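Rekby Winter Preview Day: I went so you don't have to wait until December
October 12, 2022

Yes, I know, it's far too early for mince pies. I had three before lunch. Rekby's winter market people opened up the old Nolix building for a preview day, five pounds on the door with a hot drink thrown in, and I wasn't going to sit at home being sensible while other people tried out the mulled apple juice!

Getting there was easy enough (bus to the library, then down the hill past the chip shop), though the sign at the gate pointed the wrong way and a whole clump of us ended up by the bins. Inside it was toasty and smelled of oranges. Part of the floor was given over to ten stalls, laid out as they will be on the square, so you could wander round and moan about the gaps being too narrow for a pushchair. I did moan, and so did the woman behind me, and Dumisani Le Roux wrote it down on his clipboard, so fingers crossed.
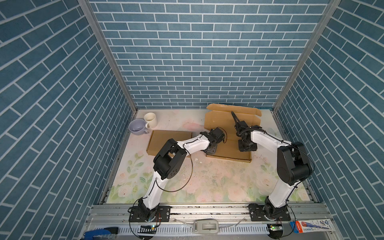
Reshma Pretorius: I went in the afternoon and they'd moved the stalls apart by then, so your moaning worked. The queue for drinks was a disgrace, mind. And are they really starting at four o'clock on opening night? Some of us have work.

They are starting at four, Reshma, I asked. The lights go on at six though, so you'd still get the good bit. The reason for the early start is the school choirs, who have to be sung, fed and home by bedtime.

Speaking of lights. There's a new string of 2,000 going across the square, warm white, and they had one length of it up along the ceiling so we could all stand underneath and go "ooh". I went "ooh". It's much softer than last year's, which made everybody look like they had flu. Hye-jin Jeon was doing the switching on and off and let a small boy have a go, after which there was a bit of a disco until his dad stepped in.

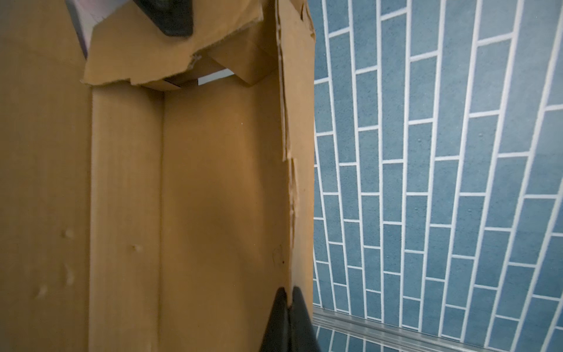
The other thing I liked was the vote. Back in September they put slips round the shops asking what we'd want more of, and 908 came back, which for Rekby is practically a revolution. Hot food won by miles. Second was somewhere to sit down (hear, hear), and third was "less of that song", and we all know which song. They've promised it once a night at most. I'll be timing them. 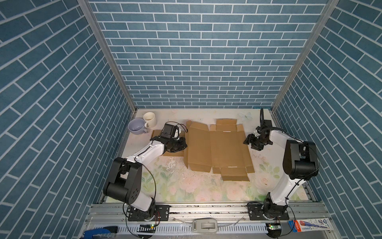 Now, the shop window contest. It's back, with a new rule that you can't spend more than a tenner, and I think that's the best idea of the whole day. Efe Ezeani was full of tips. Her favourite is a row of little rooftops across the bottom of the glass, and a brown box opened out flat with its flaps still on, like the one in the photo, already has half the shapes you want. She'd go for brick paper behind it too. Blue bricks with white lines like those would look lovely and frosty with a lamp on them, and I'm now itching to do my own front window, even though I'm not a shop and can't win anything.

Entry forms are at Stimside, on the counter next to the greetings cards, and you hand them back there as well. Windows have to be finished before the lights go on.

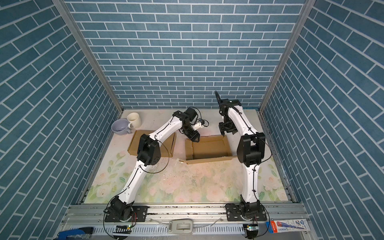
Food, then, as that's what you're all waiting for. The cheese toastie stall (Yin, new this year) was superb, with a sort of pickled cabbage in it that I'd happily eat from a bucket. The mulled apple juice was too sweet for me but my sister went back twice. Mince pies were from the usual people and as good as ever, and the fudge had sold out by the time I'd stopped talking.

Last thing, for anybody wanting to sing: Petronella Adams is taking names for the carol evening and is short of low voices. You don't need to read music. You do need a warm coat and your own torch.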